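Subject: Re: [Irnavent Supper List] Freezing the potluck casseroles ahead?
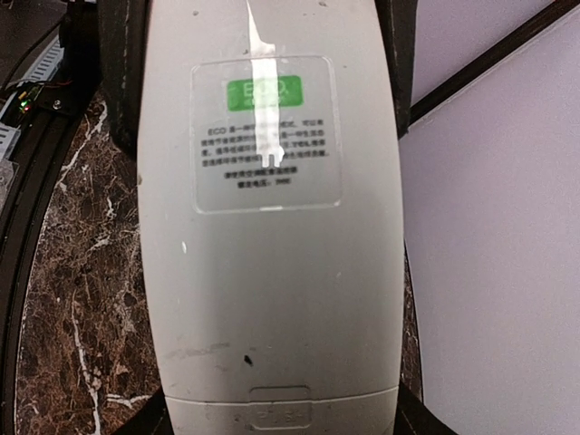
Can you put a potato casserole together in May and still serve it at the end of August? You can, as long as the potatoes are mashed or shredded, because cubed ones go grainy and weep all over the dish when they thaw.

Hi all,

Corentin, I'm pasting your message in so the people who joined this month can follow along:

> On 25 August 2025, Corentin Bodin wrote:
>
> Hi everybody. I've been asked to bring two hot dishes to the Irnavent supper and I work right up until I have to leave the house, so I need something I can make ahead and freeze. My sister swears potatoes don't freeze. My mother froze them all the time. Who's right? Also, does anybody still have the green bean recipe from the old spiral cookbook, the one with the crackers on top? My copy is missing that whole section.
>
> Corentin

So your mother and your sister are both right, which I realize won't help at Sunday lunch! It all comes down to fat. Mashed potatoes with plenty of butter and cream cheese freeze beautifully. Plain boiled ones are awful. I did a whole pan of scalloped potatoes one year, sliced nice and thin, and when I baked it off it was like eating wet cardboard with cheese on it (my husband had seconds, but he would).

What I do now is line the baking dish with foil, fill it, freeze it solid, then lift the whole brick out and wrap it again. You get your dish back, and when you want it you peel off the foil and drop it right in. Move it to the fridge two nights before the supper. One night is never enough for a deep dish, no matter what the recipe says, and you'll have ice in the middle while the edges are getting brown. Leave the topping off until it goes in the oven – crackers, crumbs, fried onions, all of it.

Now the green beans. Yes, I have the cookbook! Mine is the 1986 printing and it's on page 264, with a big butter stain over the oven temperature, so I'm going by memory on that part. I use 350 and pull it when it bubbles in the corners. The recipe goes:

Two pounds green beans, trimmed and cooked just until they bend
One onion, chopped small
Four tablespoons butter
Three tablespoons flour
Two cups whole milk
A cup and a half of sharp cheddar
A good spoonful of mustard
One sleeve of crackers, crushed, with more melted butter

Soften the onion in the butter, stir in the flour, add the milk a little at a time and let it get thick. Cheese and mustard go in off the heat. Fold in the beans, top with the crackers, bake. I add black pepper, and Inès Leclerc puts in a pinch of nutmeg, which I was snippy about until I tried it.

The sauce can split a bit after freezing. Give it a gentle stir once it's thawed, before the crackers go on, and it mostly comes back together.

Audrey-Anne, are you still doing the rolls? Last time we had 21 dishes on that table and not one piece of bread. And if Pascal is bringing the ham again, could somebody please bring a knife that cuts – I'd bring mine but it's at the sharpener's.

I still need to know who has the big blue cooler. Jérémie had it in May, I think, and then it went to somebody's cabin.

Off to mash potatoes,
Dot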